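Drustirell, module de simulation de préhension : essai en club

Rubrique Matériel et logiciels - mars

Le club de robotique Stadetti utilise Drustirell depuis la rentrée pour préparer l'épreuve de saisie de la coupe Puditar. Le logiciel simule un bras muni d'une pince à deux doigts parallèles et restitue la vue d'une caméra placée au poignet. Version évaluée : licence éducation, 30 postes, 2,626 Go une fois installée.

Installation. Sans difficulté sous Linux. Sous Windows, le pilote graphique doit être mis à jour à la main, et le message d'erreur ne le précise pas. Les élèves ont été opérationnels à la deuxième séance.

Prise en main. Les commandes d'orientation du poignet sont bien séparées de celles de la pince. Le repère affiché par défaut est celui de la base, alors que les exercices du manuel supposent celui de l'outil - une source d'erreurs de signe pendant les premières semaines.

Rendu. Les textures fournies sont correctes à courte distance. En vue rasante, la brique perd sa netteté vers le fond, ce qui gêne la détection de points d'intérêt. Nos élèves ont travaillé l'orientation du poignet face à des surfaces à motif répétitif, pince ouverte.
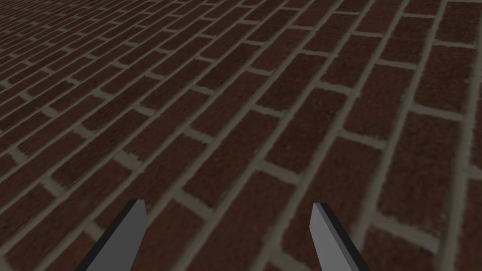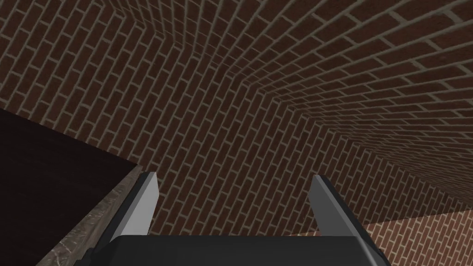 Vue du poignet dans Drustirell, pince ouverte et sans objet, devant les surfaces de brique.

L'appariement automatique entre deux vues reste le point faible : sur un appareillage aussi régulier, il se décale volontiers d'un rang entier. Le filtre proposé par l'éditeur corrige une partie des cas. Nous avons fini par écrire le nôtre, en 6 lignes de Python.

Enregistrement. L'export image par image est fiable. Notre plus longue session compte 2 976 images, sans perte. Le format des poses articulaires est documenté, mais l'ordre des axes change entre l'export texte et l'export binaire.

Points positifs : stabilité, export, séparation des commandes.
Points négatifs : repère par défaut, appariement, documentation française incomplète.

Convient à un club encadré, à partir du lycée. Pour un usage individuel, l'outil Kovačević est plus léger mais ne simule pas la caméra de poignet.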